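Clallosthorpe Spice Label List
README and data card, version 3

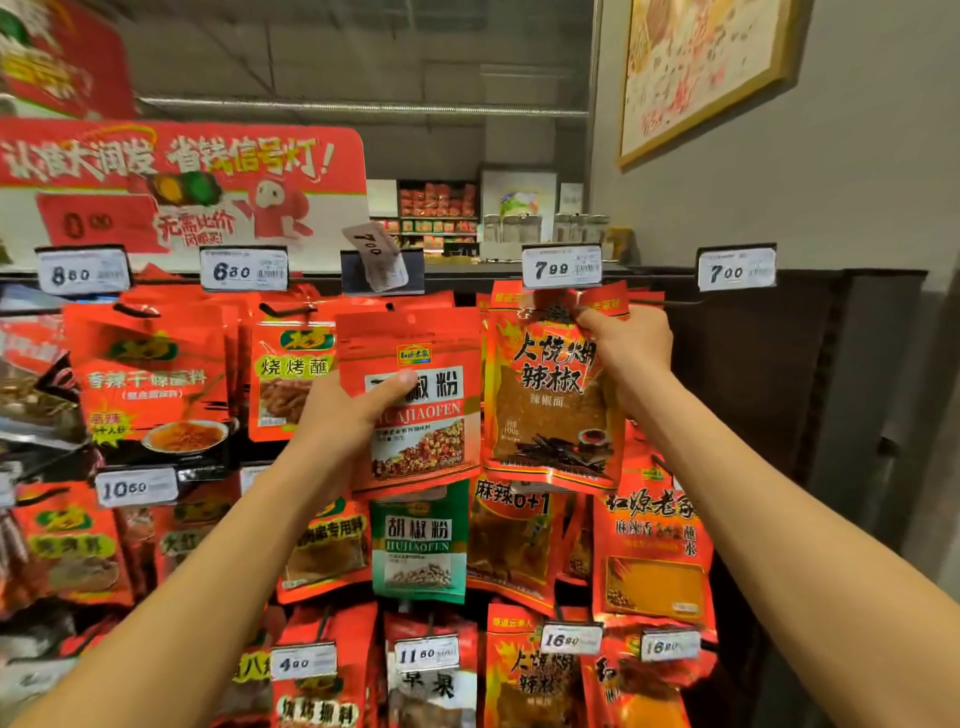
Photo: packets of ground Sichuan pepper and chili flakes at a spice display. Source: Wovik photo collection, used with permission.

What is this

The Clallosthorpe Spice Label List is a small table of names which are printed on spice packaging in different languages. It has 254 rows. Each row is one product name, written as on the label, with a plain English name next to it. I made it for people who translate recipes and want to know what a cook will find written in the shop.

The list started as a private file for one cookbook, and some choices in it still come from that time. For example, there are many kinds of pepper and paprika, but very few baking spices.

Files

labels.csv is the main table, in UTF-8.
sources.csv tells where each name was taken from.
changes.txt has the notes for every version.

Columns in labels.csv

id: a number which never changes, also when a row is removed
name_original: the name in its own script
name_latin: the name in Latin letters, without tone marks
name_english: the usual English name
form: whole, ground, flakes, paste or mix
net_weight_g: weight in grams, a number only
note: free text, often empty

Example row

17, 花椒粉, huajiaofen, ground Sichuan pepper, ground, , 

If the weight was not written down by the person who sent the name, the field stays empty. Please do not read it as zero. The most common weight in the table is 100.

How the names were collected

Most names were typed by hand from packets. Another 83 rows come from the Prina price lists, and these were checked by a second reader. The older Grecu list was used only for comparing the spelling, no row was copied from it.

Known problems

Chili names are difficult. One English word can stand for several products, and the original names often say how the chili was prepared. I kept "chili flakes" for all coarse forms and put the details in the note.

Spelling in name_latin is not the same everywhere. Rows with an id over 900 follow the new rule (small letters, no spaces), the older ones are mixed.

Allergy information is not included. Do not use this table for that purpose.

Corrections

Send the id, the wrong value and the right value in one line of text. New rows are welcome too, but please include the original script. The next version is planned for August.

License: CC BY 4.0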